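Bench 5 – Teaching Station Check, with comments
Etgate site, 19 Dec 2021

Task being taught: brackets into the tray, by remote control. Sheet to be filled in by whoever is about to drive, before they drive. Initials are fine. "Looks OK" is a feeling and does not go in the result column.

## A. Before power

- [x] **Stop button within reach of the driver's chair.** Pass. It had drifted behind the monitor again. Moved it back and taped an outline on the desk so the next drift is at least visible.
- [x] **Stop button pressed and tested.** Pass. Both arms.
- [x] **Floor clear behind the operator.** Pass, after removing one backpack and one bag of chips.
- [ ] **Feet bolts on the leader arms.** Fail, minor. One bolt on the left leader turned by hand. Tightened it, but the Radonjić manual asks for thread lock and the drawer marked "thread lock" holds tea bags. Ordered.
- [x] **Side door sign turned to IN USE.** Pass.

## B. Power on, arms idle

- [x] **Arms hold position when released from the home pose.** Pass. No sag on either side.
- [x] **Leader and follower agree before the link is switched on.** Pass on the second try. The first time the right leader was resting a long way from where its follower was. Had I linked them, the follower would have gone to join it at speed. Please park the leaders. There is a cradle for exactly this.
- [x] **Speed cap set to 300 on the Lelleck panel.** Pass. Somebody had it at 4,000. I assume a typing error, since the other explanation is ambition.
- [x] **Gripper force on the low setting.** Pass. Low is plenty for an aluminum bracket.
- [ ] **Foot pedal starts and stops recording.** Fail. Starts every time, stops when it feels like it. Episode 183 is mostly me looking for a screwdriver. Use the keyboard until the pedal is swapped.

## C. Work area

- [x] **Tray open and sitting between the arms.** Pass.
- [x] **Brackets in front of the tray at the start of an episode.** Pass. They needn't be in a tidy row. The Brirel model we trained in April learned tidy rows beautifully and could do nothing else.
- [x] **Cable loops hang free at both wrists.** Pass. Drive each wrist through its full turn and watch the loop the whole way – if it goes tight, stop and re-route.
- [ ] **Table cover flat.** Fail, minor. Creased. A bracket can catch on a fold and tip over, and then the driver spends the episode teaching the robot how to be annoyed. Smooth it between sets.
- [ ] **Nothing on the table that isn't part of the task.** Fail. The power tool with the orange trim is at the back left with its cord in a heap, well inside the left arm's reach. It needs to go on the shelf. The organizer at the back right may stay, lid latched.

Bench views for this section:

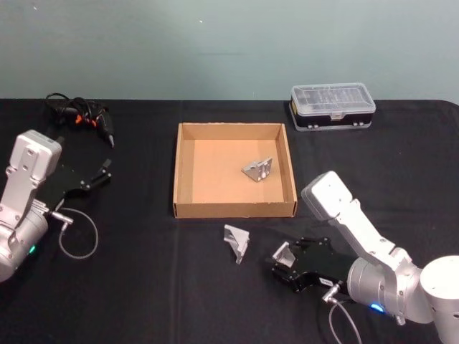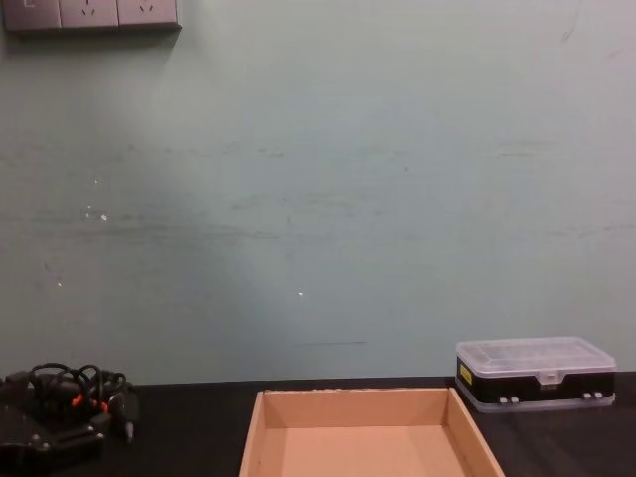
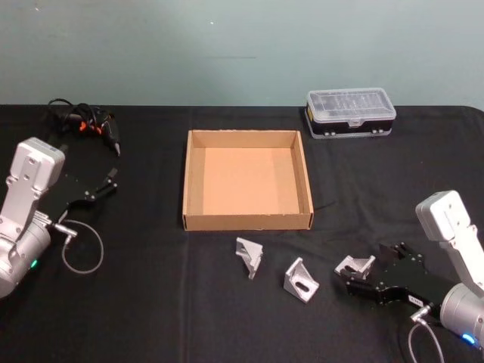
## D. During teaching

- [x] **One driver at a time, and the driver says "linked" out loud.** Pass. Yes, also when alone.
- [x] **No hands over the table while linked.** Pass today. If a bracket falls somewhere stupid, unlink, then fetch it.
- [x] **Fumbled grasps kept and tagged.** Pass. A dropped bracket that gets picked up again is useful. A dropped bracket followed by 5 minutes of thinking should be cut.
- [ ] **Break taken between sets.** Fail. I skipped mine and my last few placements show it. Tagged them "tired" and left them out of the training folder.

## E. Open items

1. Thread lock, left leader bolt.
2. Replace the pedal.
3. Power tool and cord to the shelf.
4. Find out who needs the tea bags.

Station cleared for low-speed teaching with items 1 and 2 open. Item 3 to be done before the next set. Next check at the change of driver.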